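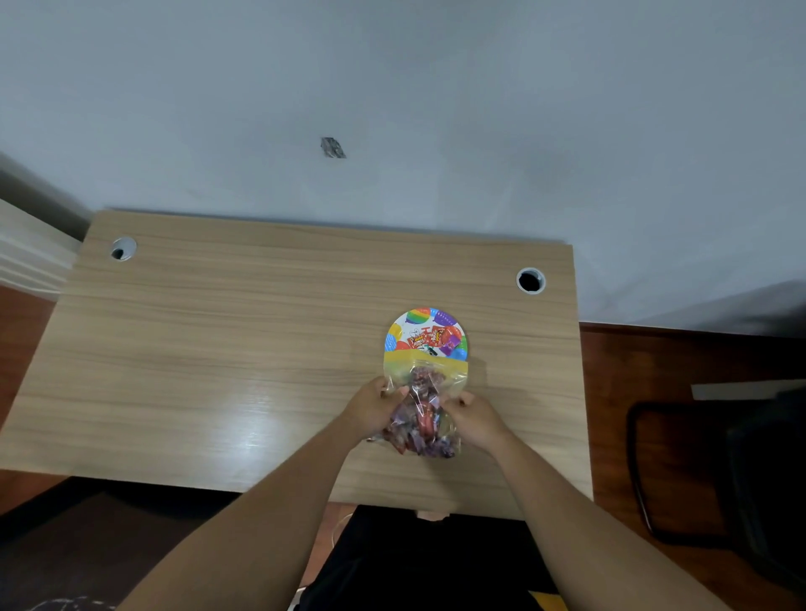 Pre-session safety check, hand demo station 2
September 26, 2023
Checked by Lilibeth Dalisay

Desk clear except for the task item: OK. Today's task is the candy bag, opened by hand so the robot can learn the two-handed grip. I left the phone and my coffee in the kitchen this time!

Desk steady, cable holes uncovered: OK. Gave it a good shove and it didn't budge.

Chair and floor: OK, but watch the chair on the right when you stand up. I've clipped that armrest with my hip more than once (still have the bruise).

Cables near your lap: needs a look. Fouad, could we get a clip for the white one at the left? I keep worrying I'll drag it with my elbow.

Head strap snug, neck comfy: OK for now. After two long sets I get a sore neck, so I'm stopping between sets and having a stretch.

Sleeves and jewellery: OK, rings off.

Glare on desktop: minor. Fouad Belkadi says the Findier software copes, but I'd still like the blind down a bit.

Remote arm at station 1: not checked, switched off and tagged. The stop button was sticky and Tallent are sending a new one in October.

Clip number 769 is the last one saved before this check.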